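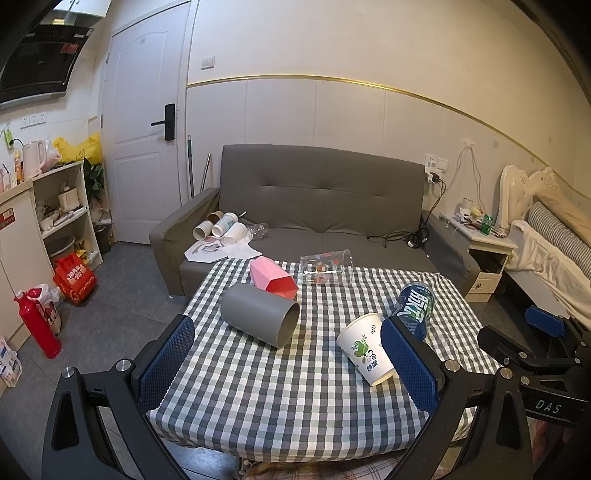

Fomport Opens Hailu Street Reuse Center to Residents in November

FOMPORT — The City of Fomport will open a permanent reuse center on Hailu Street in November, giving residents a place to drop off and pick up household goods that would otherwise go to the landfill.

The center takes over the former Gilham Furniture showroom, which has been vacant for three years. Renovation work included a new loading door, LED lighting and an accessible entrance on the parking lot side.

Residents may bring kitchenware, small furniture, books, toys, lamps and tools in working order. Mattresses, paint, tires and large appliances will not be accepted and should still be taken to the Stasia Road transfer station.

A trial program held at the transfer station last spring served 672 households and collected 1,204 items. More than 40 percent of those items were claimed within a week of being dropped off.

"People kept asking us when it would be open all year," said Farzana Patwary, director of solid waste services. "We now have the floor space and the staff to do that."

Items are free to Fomport residents with proof of address. Each household may take up to 10 items per visit. Businesses and resellers are not eligible.

The center will be open from 9 a.m. to 4 p.m. on weekdays, with drop-offs ending at 3:30 p.m. Kwesi Asante, who managed the trial program, will supervise the site.

A repair bench for lamps and small electronics is planned for the second phase — the city expects to seek bids for that work next year.

Media contact: Yayra Amoah, Office of Public Information, City of Fomport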